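Garnari Handling Standards Group
Minutes of the working meeting, June 8, 2023
Chair: Elikem Odoi

Meeting opened with eight members present. The previous minutes were accepted with one correction: the Flatora supplement is numbered 816, and all references to it should be changed.

1. Mixed loads of cloth and metal

The group went back to section 3 of the draft, which covers cloth handled in the same cell as cutlery. The draft allowed a cell to start a fold with metal still on the fabric as long as the gripper path stayed clear of it. Members felt this left too much to the operator. It was agreed that the task sheet must say whether items on a napkin are part of the load or must be removed first. If the sheet is silent, the fold does not start.

Finish was also raised. Plated and bare pieces should be listed separately on the task sheet, and pieces with openwork handles should have their own line, as a fingertip can catch in them. Wording to be added as 3.4. 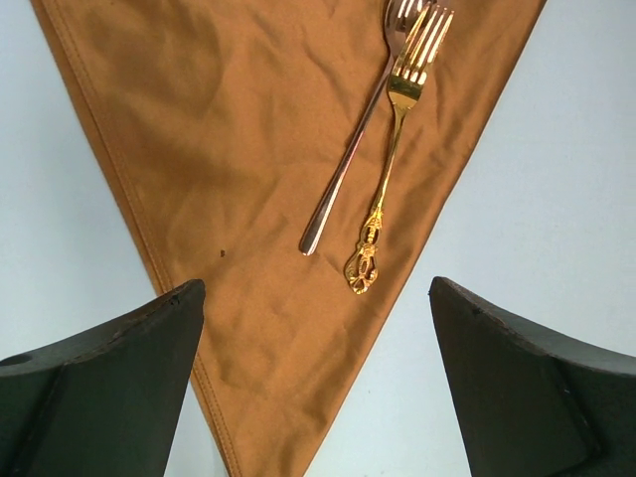 2. Finger wear and inspection

The draft asks for finger inspection "at regular intervals." Bailly had written in to say this cannot be audited. The group agreed to replace it with a fixed interval of 1027 grip cycles, plus a check at every change of fabric type. The inspector looks at the tip, the inner face and the upper edge, and runs a scrap of the same fabric along each by hand. Any snag means the finger comes off. Scuffing alone is not a reason to replace a finger, but it must be written in the log.

There was a long discussion of satin and other smooth weaves, where a rough edge can pull a thread. The chair asked that the clause name the fabric types instead of saying "delicate."
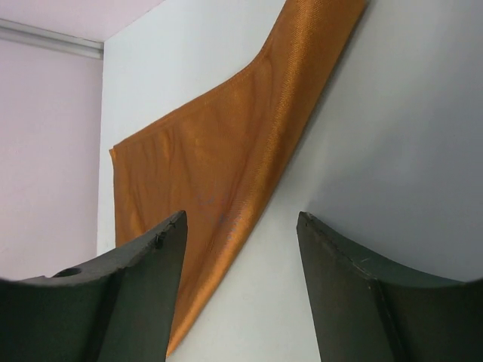 Otovetti objected that a fixed number of cycles suits a line running one product all day and is hard on a small shop that changes over every hour. The change-of-fabric check would already catch most problems there, and the log would fill up with entries that say nothing. The chair replied that a shop could apply for a longer interval under section 9. Otovetti asked for the objection to be minuted. The interval stands for this draft.

3. Gripping cloth near a wall or fixed panel

Clause 5.2 was read out. As written it covers rigid parts only. The following was agreed for cloth:

The programmed path must keep the fingertips off the panel while they close.
Closing force is set on the cloth at its thinnest fold.
If the cloth touches the panel, the arm lifts it clear before moving sideways.
A failed grip may be retried twice. After that the cell stops and calls the operator.

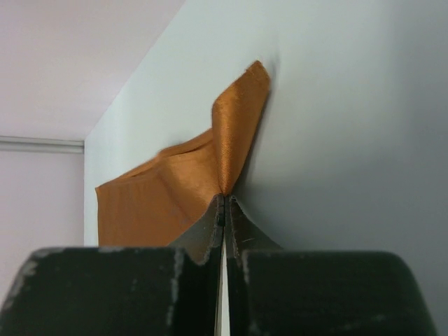

Fig. 2. Cloth held at the fingertips close to a wall (clause 5.2).

The number of retries was put to a vote and carried, six to two.

4. Two arms on one workpiece

Flatora's comments on section 6 were taken together. The main point was the shared zone, where both grippers can reach the same piece of cloth. The draft has each arm stop if the other enters. Flatora wants both to be allowed in at reduced speed, as a fold made with two arms is not possible otherwise. The group accepted this with conditions: one arm is named as lead in the program, the other may not open its gripper without a signal from the lead, and a stop on either arm stops both.

Cable routing was added to the same section. Cables must be tied along the links, and any free loop must be checked through the full range of both arms before first use. The check is repeated after any cable is replaced.

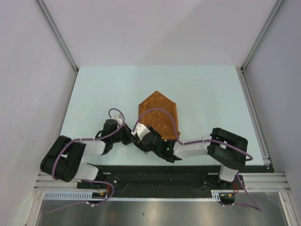
Bailly asked whether a stop on both arms should also hold the grip, and said the draft could be read either way. Dropping a napkin does no harm, but dropping one with forks on it might. The chair agreed that the text was unclear. New wording: on a stop, both grippers hold position until released by the operator.

5. Comment period

The draft goes out as document 3798 once the changes above are in. Comments close at the end of August. Members are asked to give a clause number with each comment, as 34 of those received last time had none and had to be sent back.

6. Actions

Odoi: rewrite 3.4 and 5.2 and circulate.
Bailly: fabric type list for section 4.
Flatora: diagram of the shared zone.
Otovetti: short note on changeovers in small shops, for section 9.

Meeting closed. Next meeting to be set by email.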